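Ticket: Right hand gripper loses position when cable is pulled to the side
Project: Drellasov two-hand teach set, home build
Opened by: Teodora Stoyanova
Assigned to: Kastriot Trajkovski
Status: Open, waiting for part
Priority: Normal

Description

I have built the pair of hand-held grippers from the Drellasov plans, version with the separate cable for each hand. The left one works well. The right one stops sending its finger position after some time, and the software then keeps the last good value. There is no error in the window, only in the log file, where I find this line many times:

right: no reply from encoder, using last value

It happened first in January, but very seldom, so I did not write. Now I see it in almost every session. When it happens, I must close the program, take out the plug, put it in again and start from the beginning.

What I have tried already

1. Changed the two plugs at the computer side. The fault stays with the right gripper.
2. Installed the newest firmware on both. No change.
3. Made the reading slower, from 400 to 70 readings in a second. The fault comes less often, but it comes.
4. Measured the cable with a meter while it was lying straight. All wires are good.

Comment from Kastriot Trajkovski

Thank you for the clear list. Can you tell me how you hold the gripper when it fails, and where the cable goes from it? A photo of your working place during a normal task would help. Please also send the log from one full session.

Comment from Teodora Stoyanova

I attach the photo and the log. The task is to work with the fabric bag and the small white cart on the table. I take one gripper in each hand. The right cable goes down along my forearm.

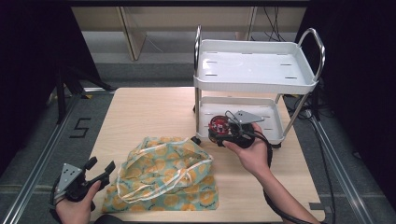 Attachment 1: both grippers in use at the table, right one near the lower shelf of the cart.

The log has 2,788 lines, and 81 of them are the message about the encoder. I looked at the times. Most of them come when I reach toward the lower shelf, because there I turn the wrist and the cable is pulled to the side. When I work only with the bag, I get almost none.

Comment from Kastriot Trajkovski

This sounds like the cable exit. In the first set of printed parts the clamp inside the handle was too short, and the small connector on the board carried the pull. Please open the handle (four screws), hold the board with one finger and move the cable slowly left and right while you watch the live value. Do not pull hard.

Comment from Teodora Stoyanova

I did the test today, 4th April. When I move the cable to the left, the value freezes at once. When I let it go, the value does not come back until I restart. With the left gripper I can move the cable in any direction and nothing happens. I compared the two clamps and the right one is shorter. I think I printed it from the older file by mistake.

For the moment I fixed the cable to the handle with tape and left a small loop inside. With this I had one session without the message.

Comment from Kastriot Trajkovski

Good, then we know the place. Please print the clamp again from the file in the "handle_b" folder, and replace the connector too. Samen sells the same type with wires already on it. I keep the ticket open until you have tested with the new parts. I will also ask Špela Lazarević to remove the older clamp file from the download page.

Comment from Teodora Stoyanova

Clamp is printed, connector is ordered. I will write again when it is soldered in.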